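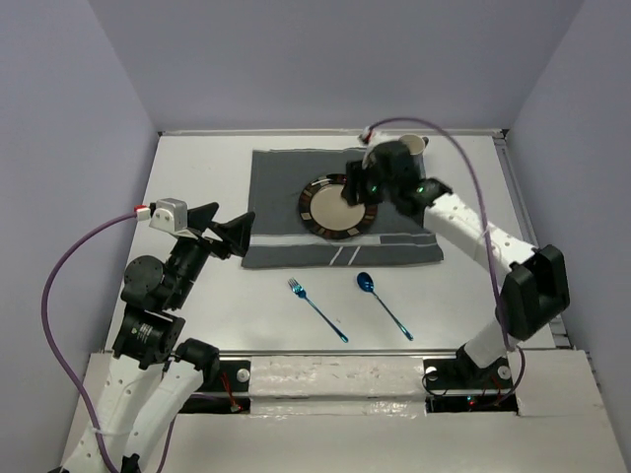 3 min read

Promham Robotics Club – Bench Guide
Section 7: Table setting task, two-arm cell
Last edit Jun 21, 2021

Read section 6 first if you haven't homed the arms yet. This part only covers laying out the table and recording runs for the Makivum challenge. Kit for it lives in the gray tote, second shelf.

What you need
Placemat, plate, mug, fork, spoon. Both arms powered. Laptop with Elunance open and your team login. Not the shared login, we lost a whole evening of runs that way.

Before you start

1. Clear the tabletop. Phones, screws, zip ties, all of it.
2. Check both arms are tight in their brackets on the front ledge. Wiggle at the base. If it moves, get the hex key and stop here.
3. Look at the purple cables. Each one needs a wide loop between the gripper end and the base, with slack when the wrist turns all the way. Tight cable = pulled connector.
4. Power on, left arm then right. Wait for Elunance to list both.

CAUTION: Hands out of the cell once torque is on. The arms hold position and will push back. E-stop is the red button on the laptop side of the bench.

Laying out the table

5. Placemat goes toward the back wall, stripe at the bottom. Slightly crooked is fine, the policy has to cope with that anyway.
6. Plate on the mat, above the stripe.
7. Fork and spoon on the bare table below the mat, fork on the left, handles toward the front. An angle is OK. Keep them side by side, not touching.
8. Mug is the right arm's job. Start it standing on the table, opening up, inside the right arm's reach.

Note: we use the blue fork and spoon becuase the old steel ones washed out on camera. Don't swap them mid-set.

Recording a run

9. Name the run with team, task and number. No spaces.
10. Left gripper open and parked by the left edge of the mat. Keep it there for the mug part.
11. Start recording. Close the right gripper on the mug near its top, lift, bring it over the upper right of the mat.
12. Slow down near the plate. Fingers will clip the rim if you come in low – go up first, then across.
13. Set the mug down, open, back off straight up. Stop recording.
14. Play it back before the next one. Dropped frames, delete and redo.

Gripper speed limit is set to 638 in the config. Leave it. Anything over 2,000 gets rejected by the driver and you'll have to restart the whole session.

CAUTION: If an arm goes limp or starts buzzing, hit the e-stop, let it sit, then check the servo temps. Do not grab it by the gripper. Support the forearm.

If something's off

Only one arm listed – reseat the USB for the missing one, restart Elunance.
Mug slips – wipe the fingers, grip a bit lower.
Arm drifts after homing – redo section 6, steps 1 to 3.
Wrist connector loose – power off first, then push it in. Never live.

Shutting down

15. Both arms to rest pose. Torque off, one hand under each forearm so they dont slam.
16. Copy runs to the Chowdhury drive, folder for your team.
17. Tableware back in the tote, mat rolled and not folded.

Scoring sheets and the September rules are in section 8.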